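Home | Guides | Grippers | Cameras | Downloads

Sekenent Bench Notes, Part 3: Trying out wide and narrow fingers in simulation

If you've made it through Parts 1 and 2, you have the deck loaded and the arm moving, so now we get to the fun bit! In this part I'll set you up to compare two finger sets on the same reservoir: the wide Zulteck plates and the narrower Oshima ones. Everything runs in simulation, so go ahead and make a mess.
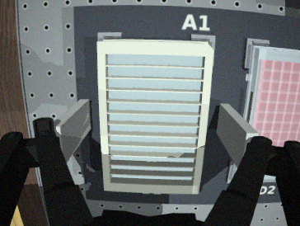 By the Sekenent guide author
Foltham | Updated Aug 10, 2026

I always start with the wide plates at the A1 position, open and down near the deck, with a strip of dark panel showing on either side of the tray. You want to see that strip on both sides before you even think about closing. If you only see it on one side, go back and fix the centering (I've skipped this more often than I'd like to admit, and it costs me a run each time).

3.1 Before you start

1. Load the deck file from Part 2 and reset the arm to home.
2. Open the gripper settings and pick the wide plates.
3. Set the travel speed to 45 and leave it there for every run. I tried nudging it up for the second finger set once and then had nothing fair to compare.
4. Set the closing force to 160.
5. Turn on the wrist camera. Leave the shadows on, too. They slow things down a little, but a camera that only works in flat light isn't much good to me.

Note: the force and speed boxes take whole numbers only. If you type a decimal, the old value comes back without any warning.

3.2 Running the comparison

1. Send the gripper to the approach point above the reservoir.
2. Lower it with the fingers open, then stop.
3. Look at the wrist view and check the gap on both sides.
4. Close, lift straight up, and hold.
5. Put the tray back where it came from and save the log with the finger name in it (please do this, future you will be grateful).
6. Switch to the Oshima fingers and go again from step 1.

Caution: don't change fingers while the gripper is holding something. The simulator will let you, and the tray ends up halfway inside the new plates.

My own test is 4000 grasps per finger set. That's a lot for a first evening, so do a short batch first and make sure the logs are really being written!

3.3 Sorting out the camera view 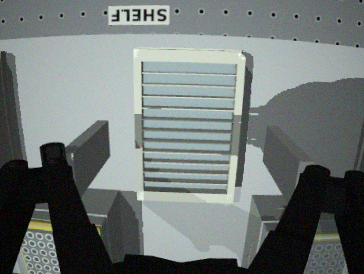

Camera rotation is the setting I get the most mail about, and I can see why, as the menu just calls it "Roll" and leaves you to it. Before you change anything, find some text in the view and read it. My favorite for this is the SHELF label on the pegboard strip: if it reads upside down at the top of the view, the picture is turned around and your left and right corrections will be too. You can either work with it that way or flip it in the camera menu, but use the same setting for both finger sets, and write it in the log.

1. Open Camera, then Roll.
2. Pick your rotation and press Apply.
3. Jog the arm a tiny step to the left and watch which way the view shifts.
4. If it goes the wrong way for your controller, flip the jog axis and leave the camera alone.

Note: Roll goes back to its default when you load a new deck file.

Related guides
Part 2: Building your first deck file
Part 4: Reading the grasp logs
Choosing a controller for small arms
Changes to the jog menu (November)

Contact Sekenent | Copyright Sekenent | Back to top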